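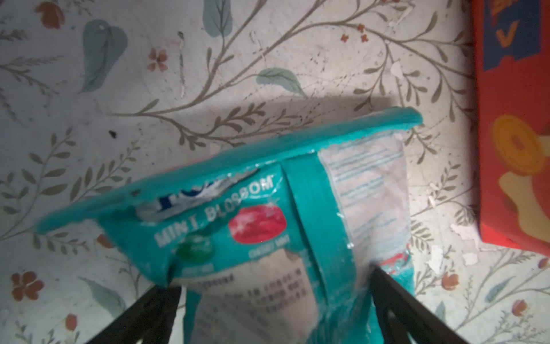

Running the candy table on open day - quick how-to

For whoever has the 10 to 12 shift on Sun 18 December. Madalena did this last year and her notes were two pages, these are shorter. Read before you touch anything.

What you need

- the arm, already clamped down, don't move it
- laptop with the Pinow controller open
- candy bags, the mint ones plus spares from the cupboard
- one or two boxes to stand beside the bag
- roll of tape, marker, the red stop button within reach of YOUR hand

Step 1. Power up

Arm first, then laptop. Wait for the double beep. If you only get one beep, power down and count to 28, then try again. Still one beep - get Salvador.

Step 2. Home it

Press Home. Hands off the table while it moves. Fingers should open all the way and stop. Check the wrist view on the big screen, visitors like watching that more than the arm.

Step 3. Put the bag down

Lay it flat, printed side up, seal facing away from the arm. The fingers want the soft lower end, the seal is too stiff and it slides. Crumpled is fine. A bit torn is fine too, but if candy can get out, swap the bag.

Leave a hand's width between bag and box. Closer than that and the finger knocks the box on the way in.

Step 4. Grip

Set force to 60. Click Close. It goes slow at first and then quicker, that's normal. When the film wrinkles and the fingers stop, wait a second before Lift. People always want to hit Lift right away. Dont.

Step 5. Lift and drop

Lift, hold, swing to the tray, Open. Whole thing takes almost 28 seconds so you have time to talk. Good moment to explain why a floppy bag is harder than a box: it changes shape every time you squeeze it.

Step 6. Let a visitor try

One person at the laptop, everybody else behind the tape. Kids can click Close and Lift, nothing else. You keep the stop button. Always.

If it goes wrong

Bag slips out - lower the grip point a little, same force. Going up on force just tears it.

Fingers close on nothing - bag got nudged, start again from step 3.

Error 1207 - wrist camera dropped out. Unplug, replug, Home.

Error 212 - never seen it myself, Deolinda has. She says restart the lot.

Pattern on the tabletop confuses it sometimes, it goes for a leaf. Shift the bag a bit and run it again.

Questions we get

Can it open the bag? No. Does it know what flavor it is? No, it only looks for the shape. Can I have one? Yes, from the bowl by the door, not from the tabel.

Shutting down

Home, fingers open, laptop, then arm. Spares back in the cupboard. Tell Mehwish if we are low, she's shopping before the afternoon group.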